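The Undivwood Box

Nahom Worku had been told to clear his aunt's apartment by the end of the month, and by the middle of it he had done the kitchen and nothing else. The kitchen was easy. Plates went in newspaper and the newspaper went in boxes. The bedroom was clothes, and he kept putting it off.

His aunt had moved to Undivwood in February, to a place with one closet and a shared laundry. She called every evening to ask how it was going.

"Did you find the purple one?" she said.

"Which purple one?"

"You'll know it."

He carried the clothes out in armfuls and dropped them where there was space. He had meant to sort as he went - keep, give away, ask - but after the second armload he stopped reading his own labels. Dark things landed on top of light things. The purple one was in there somewhere, and he did know it when he saw it. She had worn it to his graduation and to most of the birthdays before that.

The tape was another matter. He had bought one roll at Gusenier, the hardware store on the corner, and he put it down every time he needed both hands. Then he had to go and look for it. He found it on the windowsill, in the bathtub, and once inside a boot. 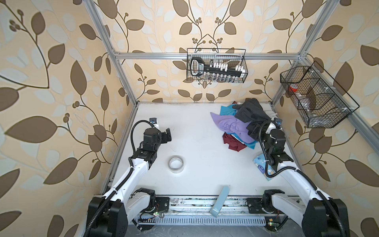 The clothes in a heap, the tape out in the open for once.

He folded the light blue thing first, the one with the little cartoon figures on it. It had come out of the bottom drawer and he did not remember ever seeing it. He asked about it that evening.

"That was from Plollthorpe," his aunt said. "The year it rained."

"Do you want it?"

She was quiet long enough that he checked the phone.

"Is there room in the box?"

There was not much room. The mover charged $29 for each extra box and she had already said she would not pay for another. He took out a pair of winter boots, looked at them, and set them by the door for himself. They were a size too small - he could give them to Mrs. Østergaard downstairs, who had a grandson.

"There's room," he said.

He laid the purple cloth in last, over everything else, so it would be what she saw when she opened the flaps. Then he pressed them down with his forearm and reached for the tape. It was on the table where he had left it. He ran a strip down the middle, tore it off with his teeth, and wrote her new apartment number, 335, on the side.

He pushed the box into the hall and went back for the coats.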